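Flolska C2 Dish and Crate Handling Kit
Sold and supported by Rowbotham

Overview

The Flolska C2 is a two-finger gripping kit for shared kitchens, canteens and wash-up rooms that already run a light robot arm. It adds a pair of black parallel fingers, a wrist camera, a wrist cable set and the Vevura control software. The kit is meant for open items with a rim or a wall that can be held from both sides: bowls, deep plates, trays and small open crates.

The C2 replaces the C1. The finger mount is the same on both, so C1 owners can order the fingers and camera without the base plate.

Where it fits

The kit is set up for sites that store dishes and loose parts in open-topped plastic crates on steel shelving. Vevura treats each shelf as a level and each crate as a slot on that level. Slots do not have to be the same width. Crates can sit side by side or partly behind one another, provided the open top of each crate is not covered by the shelf above at the point of entry. Minimum clear height above the crate wall is 267 mm. 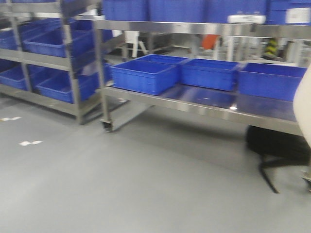
Steel shelving with open blue crates. The right-hand unit stands on casters.

Shelving on casters is supported. Lock the casters before teaching shelf positions. If a cart is moved, run the Find Shelf routine again before the next job. The routine looks for the front posts and the shelf edge, and then shifts all stored slots on that cart together. Crates that have tipped or turned are flagged and skipped until they are set straight.

Polished shelf surfaces can throw bright spots into the wrist camera. The camera's short exposure setting (menu Camera, page 2) deals with most of these. Where it does not, lower the room light on that side or place a matte mat on the shelf.

Gripping by the rim

For bowls, the standard method is a rim grip. The arm comes in from above with the fingers open, one on each side of the wall, and closes to the force set for that item. The finger pads have a groove along their length. Pads are changed without tools.

The wrist camera looks down past the fingers, so the rim and both finger tips stay in view as the arm lowers. Vevura follows the curve of the rim and picks a grip point where the wall is closest to square with the fingers. The operator can move the grip point by hand on the touch screen.

Nested items are the harder case. Clear dishes and lids have little contrast against a plain bowl, and the software works mainly from the edge line and any small highlights on it. When a second edge runs close to the rim, Vevura asks for confirmation before closing. Confirmation can be switched off per item, but we advise leaving it on for glass.

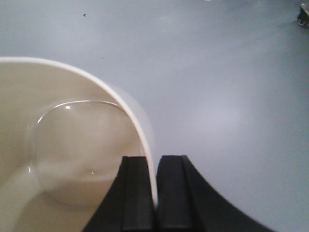
Wrist camera view. Fingers on either side of a bowl rim, with a clear item resting inside the bowl.

Specifications

Finger type: parallel, two-finger, black
Maximum opening: 123 mm
Maximum rim thickness, rim grip: 9 mm
Kit weight on wrist, with camera: 411 g
Control software: Vevura, one seat included
Mounting: Flolska round plate, four screws
Camera: color, fixed focus, mounted at wrist
Work surface: flat, matte or satin; mirror finishes not supported

What is in the box

Gripper body with fingers fitted
Wrist camera and bracket
One spare pair of pads
Cable set and strain relief clips
Mounting plate and screws
Printed setup sheet

The arm, arm controller, shelving, crates and table are not included.

Setup

Fit the mounting plate to the arm, then the gripper body, then the camera bracket. Route the cable on the outside of the wrist and leave enough slack for a full turn. Start Vevura and choose New Tool. The software steps through finger zero, camera focus check and table height. Table height should be taught again whenever the table or the arm base is moved.

Add items one at a time. Each item needs a rim height, a closing force and at least one taught grip. Start with the lowest force that holds the item and raise it in small steps.

Limits

The C2 is not sealed for use in running water. It is not rated for sharp tools. Do not use the rim grip on cracked or chipped items. Keep people out of the arm's reach during automatic runs unless the arm's own safety settings allow shared work.

Service and ordering

Pads are a wear part and can be ordered in pairs. Rowbotham keeps pads, brackets and cable sets in stock at the Ukside depot. Orders placed by noon on Thursday leave the same day. Gripper bodies are built to order; ask for a current lead time.

Related items: C2 long fingers, C2 pad set (soft), Vevura extra seat, C1 to C2 upgrade set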